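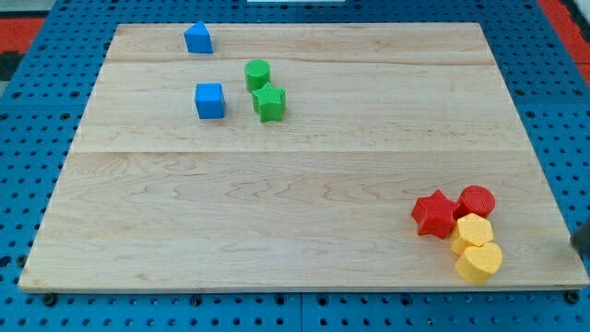

4/27/23

Work on the sorting arm has resumed at the Boslow shared workshop, following a winter in which very little was achieved. Readers who follow this blog for the woodwork may wish to skip the middle section.

The project was begun in October under the name Tremau. Its purpose is modest: a small arm, built at home and finished in the workshop, which can pick up plastic shapes and put them down again where it has been told to. The base, the wiring and the first version of the control software were completed on the kitchen table. The remainder requires a rigid surface and more room than the kitchen can offer, and for that reason the arm was moved to Boslow.

## The work surface

The blue pegboard table has proved satisfactory as a foundation. It does not flex when the arm stops suddenly, and the regular holes allow a fixture to be moved and returned to the same position. Its one fault is that the holes catch anything small. During the first trials the star shapes would tilt with a point in a hole, and the gripper then closed on them at the wrong angle.

A pale maple board has therefore been laid over the top. It was left over from a shelving job and received only a light sanding. The seam between the planks was a concern, but a block pushed across it by hand does not catch. The front lip is a little worn and has been left as it was. The board has one further advantage, in that the red, yellow, green and blue of the shapes stand out well against the wood. Blue shapes on a blue table had given the colour detection a great deal of trouble.

## The shapes

All of the shapes were printed at home on the Clernidley machine, in a matte finish. Gloss was tried first and was abandoned on account of reflections from the ceiling lights. The stars show fine texture on their upper surfaces, which the author had intended to sand away. It has been kept for the present, as the rubber pads appear to hold it well.

The triangular prism remains the most difficult item. Its sloping sides offer very little to a parallel grip, and the arm must approach it from the ends. The cube and the cylinders are dependable from almost any direction. The heart is acceptable provided that the fingers close across the lobes.

Spacing is a separate matter. Where there is open wood on every side of a block, the software finds it without difficulty. Where the red and yellow pieces are packed together and touching, the two colours are separated correctly, but two pieces of the same colour may be read as one large piece. The present remedy is a gentle push to part the group before any lift is attempted. It is slow, and it occasionally sends the cylinder over.

## Results to date

A log has been kept of every attempted lift since the arm was moved. Of the 223 attempts recorded, 60 failed. Most of the failures were with touching blocks, and 9 were caused by a loose connector at the wrist that ought to have been found much sooner. The connector has been replaced with one from Mbwambo, and no further fault of that kind has been logged.

The target is 3000 lifts without a change to the hardware. Before that count is started, the finger pads will be renewed and the board will be fixed down properly – at present a firm knock is enough to shift it, and the positions must then be measured again.

The wiring diagram is still in the form of a pencil drawing. It will be posted once it has been redrawn with the new connector included.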